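Vuvevura Opens Orders for Nosura Handheld Gripper Kit

STUSTHOLM, November 20, 2025 – Vuvevura today announced that its Nosura handheld gripper kit is available to order. The kit allows laboratories and manufacturers to record manual tasks for robot training without a robot arm on site.

Nosura is supplied with the gripper, a set of printed markers, a charging dock and recording software. Each kit also includes 4 pairs of replacement fingertips. The gripper may be carried from room to room and used by staff who have no background in robotics.
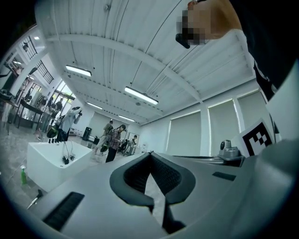 "Our customers asked for a tool that their own people could pick up and use on the first day," said Branwen Vaughan, managing director of Vuvevura. "We are pleased to offer it to teams of every size."

A pilot program that began in August placed 145 kits with partner organizations. In response to their comments, the company has revised the grip trigger and shortened the calibration procedure. Pilot participants will receive the revised trigger at no charge.

"Operators repeat the same motion many times in a shift, and the trigger had to become lighter," said Libor Ševčík, head of product engineering. "The new part also fits the pilot units."

Vuvevura expects to ship about 1000 kits in the first production run. Orders may be placed through the company's sales office in Stustholm. On-site training is offered separately and may be booked at the time of purchase.

Media contact: Nia Parry, Vuvevura Press Office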